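The Second Quotation

Urmila Rawat had been given a budget line, a login and until March to buy one robot arm. The line said 440. It took her a morning to establish that this meant thousands, and an afternoon to establish that it also meant the arm, the table, the fencing, the training and a thing called commissioning, which nobody at Katalel would define over the telephone.

Fullex sent a brochure. Nasrallah sent a man. He sat in her office with his coat on and asked what she wanted picked up.

"Rods," said Urmila.

"What sort?"

She took him down to the stores and showed him. He nodded at the rods for a long time, the way people nod at other people's babies.

His quotation came to 796. Hers was the job of writing back to say that it was a very nice number. The second quotation came to 440 exactly, and left out the fingers.

"An arm without fingers," said her director, reading it at the lift.

"Fingers are an accessory."

"And what would it do, without them?"

"Point," said Urmila.

She spent the following week on a spreadsheet. She moved 100 out of fencing and put it back again after a dream. She moved training into next year, on the grounds that next year was somebody else's. There was a tab called Options, and at the bottom of the tab, in the small print she had copied across from Nasrallah, was a line for a simulated trial: your part, our gripper, no delivery charge. The price was 200. Not thousands. She checked it twice, then rang the man in case he had dropped something.

"No, that's right," he said. He sounded sorry about it. "You don't get to keep anything, mind."

She signed it off herself. It was the only thing on the sheet she was allowed to sign off – the stationery limit was 250.
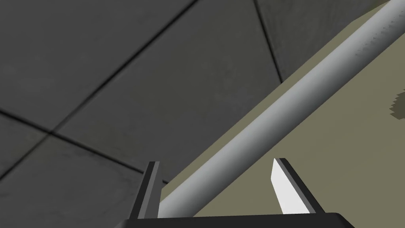 Zesmont, March

Dear Mr Director,

Please find the first result of the trial. The pale thing is the rod. The fingers are on either side of it and have not, as yet, closed. I recommend we proceed to the fencing.

U. Rawat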